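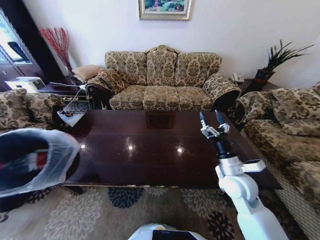

暮らしの道具 談話室 > 家具・インテリア > 手入れと修理

布張りソファ、張り替えるか買い替えるかで家の中が割れています

投稿者:ひなたの縁側
2021年7月18日

いつも読ませてもらうばかりで、書き込むのは初めてです。少し長くなりますがお付き合いください。

うちの居間には、結婚したときに夫の両親から譲ってもらった布張りのソファがあります。織りで模様の出ている厚手の生地で、当時はずいぶん立派に思えて、座るのにも遠慮したくらいでした。それから19年、子どもが跳ね、犬が寝そべり、夫が毎晩同じ場所で新聞を広げて、今では座面の真ん中がすっかりくたびれてしまいました。生地はまだ破れてはいないのですが、よく当たるところは糸が少し浮いて、模様もぼんやりしています。

私は張り替えて使い続けたいと思っています。木の部分はしっかりしていて、ぐらつきもありません。ところが夫は「張り替えるお金で新しいのが買えるじゃないか」と言いますし、娘は娘で、もっと背の低い、無地のすっきりしたものがいいと言って譲りません。

張り替えを経験なさった方、費用や日数、それから「やってよかった」「やめておけばよかった」というお話を聞かせていただけたらうれしいです。生地選びで気をつけることなどもありましたら、ぜひ。

投稿者:豆大福
ひなたの縁側さん、はじめまして。うちも同じことで悩んで、結局張り替えた口です。

先に費用のことを申し上げると、ご主人のおっしゃることも半分は当たっていて、新品が買える値段になることはあります。特に柄物は、模様を合わせるために生地を余分に取るので、無地より確実に高くつきます。私はNasrという生地屋さんで見本帳を借りて、家で夜の電灯の下でも昼の光でも眺めて、さんざん迷って決めました。お店で見たときはくすんだ緑だと思っていたのが、家に持って帰るとほとんど茶色で、あれは借りておいて本当によかったです。

仕上がりには大満足です。中のウレタンも一緒に替えてもらったので、座り心地は新品のころより良いかもしれません。預けていたあいだは家族みんなで床に座布団を敷いて過ごして、それもまあ、なかなか楽しかったですよ!

投稿者:かんな屑
元家具職人です。水を差すようで申し訳ないのですが、何でも張り替えればいいというものではないと思っています。

見るべきは中身です。座面の下をのぞいて、ばねなのか、帯状のゴムなのか、板なのか。底の薄い布をめくれば、たいていわかります。木枠が硬い木で、ほぞで組んであるなら直す値打ちは十分にあります。柔らかい木をステープルで留めただけのものだと、古い布を剥がすときに枠のほうが傷んで、直しているのか作り直しているのかわからなくなります。そういう仕事を何度も引き受けて、お客さんにも申し訳ない思いをしました。

ですから、まず中を見てくれる店に見積もりを頼んでください。写真だけで金額を言い切る店は、私ならやめておきます。

投稿者:ひなたの縁側
豆大福さん、かんな屑さん、さっそくありがとうございます。

懐中電灯を持ち出して下に潜ってみました。底の黒い布の端が少しめくれていて、中にくるくるしたばねが並んでいるのが見えました。枠の組み方まではよくわかりません。夫が何をしているんだと笑いながら、それでも反対側を持ち上げてくれたので、少しは味方になってくれたのかもしれません。

投稿者:港町の下駄
私は買い替えに一票です。すみません、せっかくの流れなのに。

うちは母の家から引き取った布張りの長椅子を張り替えました。見積もりは3社から取って、真ん中の金額のところにお願いしたんです。仕上がりはきれいでした。でも、きれいになったら大きさが急に気になりだしまして。母の家は広かったけれど、うちは居間が狭いんです。横歩きしないと窓まで行けません。掃除機もかけにくい。生地を新しくしてしまったぶん手放しにくくなって、今も毎朝横歩きしています。

ですから張り替えの前に、その大きさであと何年暮らすのかを、ご家族で一度話されるといいと思うんです。娘さんの「背の低いのがいい」も、案外そのあたりの圧迫感から来ているのかもしれませんよ。

投稿者:豆大福
港町の下駄さんの横歩きのお話、笑ってはいけないと思いつつ笑ってしまいました。うちも張り替えのついでに置き場所を変えて、壁からこぶし一つぶん離しました。後ろに空気が通るようになって、梅雨どきの湿っぽいにおいが減った気がします。

投稿者:夜更かし紅茶
横から失礼します。張り替えの前に、洗うという手はいかがでしょう。

Nimicoという布家具用の洗浄機を貸し出しで使ったことがあります。水を吹きつけながら吸い取る仕組みで、出てきた水の色を見て家族で悲鳴を上げました。模様がぼんやりしているのが糸の傷みではなく汚れなら、だいぶ違って見えるはずです。うちのは一段明るくなりました。乾くまで丸一日は座れないので、晴れの続くときにどうぞ。

投稿者:かんな屑
夜更かし紅茶さんの案ですが、織り柄の厚手生地に水を使うのは慎重にお願いします。綿やレーヨンの混じった古い生地は縮みますし、濃い糸の色が薄いところに滲むことがあります。試すなら座面の裏か、背もたれの後ろの下のほうで、白い布を湿らせて押し当ててみてください。布に色が移ったらやめる。移らなくても、輪じみは乾いてから出ますから、翌日まで見ることです。

木の部分に水がかかるのも困ります。つやのある塗装は、濡れたまま放っておくと白く曇ることがあります。

投稿者:夜更かし紅茶
おっしゃる通りで、うちのは化繊でした。書き忘れてすみません。ただ、試す前から全部だめと思われてしまうのも惜しいなあという気持ちはあります。張り替えに比べたら、費用は桁が違いますから。

投稿者:港町の下駄
防水スプレーのほうはどうなんでしょう。私は張り替えてすぐ、店で勧められたPlektonというのをかけました。お茶をこぼしても玉になって助かっていますが、生地が少しごわついた感じもして、良し悪しです。

投稿者:かんな屑
新しい生地に薄くかけるぶんには構わないと思います。古い生地に汚れごとかけてしまうと、あとで洗いにくくなります。私自身は使いません。こぼしたらすぐ拭く、週に一度ブラシで埃を払う、座る場所をときどき替える。地味ですが、これで持ちが変わります。

投稿者:ひなたの縁側
みなさん、読みながら何度もうなずいてしまいました。経過をご報告します。

まず裏側で水の試しをしたところ、白い布にうっすら茶色が移りました。汚れなのか染料なのか私には見分けがつかず、怖くなって洗うのはやめにしました。夜更かし紅茶さん、せっかく教えてくださったのにごめんなさい。

それから、隣町のTradholmという修理の店に電話をしましたら、家まで見に来てくださることになりました。底の布を外して、枠は硬い木でほぞ組みですと言われたときは、夫のほうがうれしそうな顔をしていました。座面のばねを締め直して、詰め物を替えて、全体を張り替えて、無地なら15万4千円。柄物だともう少し上がるそうです。預ける期間は3週間近くとのことでした。

港町の下駄さんのお話を読んで、家族で巻き尺も出しました。長さ154センチの低い棚を別の部屋に移せば、ソファの前がぐっと広くなることがわかり、娘の「狭い」はそれで片づきそうです。残るは生地で、私はやっぱり模様のあるもの、娘は無地、夫は「犬の毛が目立たない色」と申しております。

投稿者:夜更かし紅茶
いえいえ、お気になさらず! やめて正解だったと思います。犬の毛で選ぶならベージュと茶の混ざった柄が無敵ですよ。うちの柴で実証済みです。

投稿者:豆大福
外した古い生地、少し返してもらえるか頼んでみてください。うちはクッションカバーにしました。傷んでいない背中側の布がきれいに残っていたんです。

投稿者:かんな屑
ほぞ組みでしたか。それなら私も張り替えに賛成です。縁の飾り紐をどうするかも、見積もりのうちに聞いておくといいですよ。後から足すと割高になります。

投稿者:ひなたの縁側
飾り紐、聞いていませんでした! 明日さっそく電話してみます。古い生地のこともお願いしてみますね。生地の見本が届いたら、また相談に乗ってください。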